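The Second Life of the Lunch Tray

In Prollport, the diner on the harbor road still serves its plate lunch on a tray. The trays are older than most of the people carrying them. They came from a school that closed, and before that from a factory canteen, and the owners see no reason to buy anything else.

Trays like these were once so common that few people gave them a thought. Then fast food moved to paper liners, offices shut their canteens, and home cooks took up boards and baskets. For a long stretch you could buy a box of old cafeteria trays for the price of hauling it away.

That has changed. Pappas, a secondhand kitchen supply store two blocks from the diner, sold 137 used trays last year, most of them one or two at a time. In June it sold out of everything except brown. The buyers are mostly people who eat at home and want a way to carry supper to the couch or the back steps without making three trips.
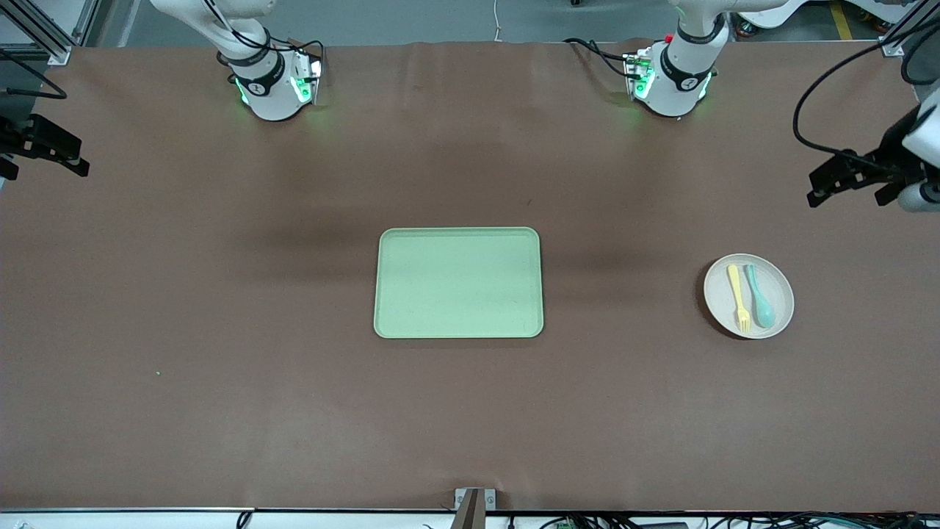 Color is the first thing buyers ask about. The old canteen makers worked from a short list of shades, chosen to hide scuffs and to look clean under strip lighting. Red and tan went to restaurants. Schools and hospitals leaned toward soft greens and blues, and those are the ones that sell fastest now. A pale green tray with rounded corners looks calm against brown paper or a bare wood table, and an off-white plate goes with it easily. Bright trays are harder to match and tend to end up in the garage, holding paint cans.

Size matters more than color once you start using one. The most common mistake is buying too big. A full canteen tray was made to slide along rails, and it won't fit through some kitchen doorways without a tilt. Measure your largest dinner plate, add room for a glass, and stop there. If the tray will live in a cupboard, measure the cupboard too.

The rim is worth a look. A low one is easier to wipe and lets you reach the food from the side. A higher one catches spills – useful for soup, and for children. Run a thumb along the edge before you pay. Chips there will snag a dishcloth and get worse with washing.

New trays are coming back as well. Enari, a small molding shop in Trodlow, had made seed flats for garden centers for years when a restaurant customer asked for a run of serving trays. The first order was for 712. The shop now makes them in batches of 1000 and offers 11 colors, though it plans to drop the slowest sellers next spring. A new tray costs more than a used one but comes without scratches, and all of a batch will stack.

Care is simple. Wash by hand in warm water and dry it standing up. Skip scouring pads, which dull the surface and leave it open to stains from tea and tomato sauce. Baking soda on a damp cloth takes off most marks if you get to them the same day.

At the diner, the trays go through the wash after the lunch rush and are back on the counter by four. Wednesday is meatloaf.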